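What I Learned When My Iron Ran Out

I have been wanting to write about ferritin for months, and now that my latest numbers are in I finally can! If you have been dragging yourself up the stairs since January and blaming the weather, please read this one.

So, some background. Ferritin is a protein that stores iron inside your cells, and a small amount of it floats around in your blood. Measure that small amount and you get a pretty good idea of how much iron you have put away. What I never understood is that your hemoglobin can look perfectly fine while the savings account is nearly empty. Mine was fine. My ferritin was 15.

I had all the classic things and had connected none of them. Cold hands, hair in the shower drain, legs that twitched the minute I got into bed, and a huge craving for ice (I was going through two trays a day and thought I just liked ice). My friend Kidus Ayele heard me crunching through an entire phone call and told me to get a blood test. I booked it the same afternoon, at the Weldu clinic.

What the doctor told me

She was wonderful and drew the whole thing on the back of a form. Low iron in adults usually comes down to losing blood, not eating enough iron, or not absorbing it well. Heavy periods are a very common reason, and that was mine. She still checked me for celiac disease and asked a lot of questions about my stomach, and I was glad she did. Please don't skip that part and go straight to the supplement aisle. Too much iron can do real harm, and so can missing the reason it was low.

She started me on one tablet every other day. I thought that sounded lazy! But there is good research suggesting that a dose of iron makes your body block some of the next one for a day or so, and my stomach was a lot happier with the gap.

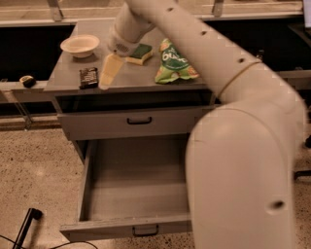
Food, which is the fun part

Iron from meat and fish is absorbed more easily than iron from plants, but you can help the plants along with vitamin C. I squeeze lemon over lentils now, I put red peppers in everything, and I have become a person who talks about pumpkin seeds at parties. Coffee and tea do the opposite, so my morning cup waits until an hour after the tablet. That was the hardest change of all, and I still grumble through it.

My favorite dinner at the moment is beef and spinach with a big pile of orange segments on the side (try it before you make a face). Second place goes to black bean soup with lime.

And the numbers! My test from last week came back at 81. The ice craving went first, inside two weeks, and then the twitchy legs. The hair is taking its time, but I have a row of funny little short ones along my forehead and I love every one of them.

I'm staying on the tablets until my next appointment, and I'll post the soup recipe as soon as I've written down how much cumin goes in.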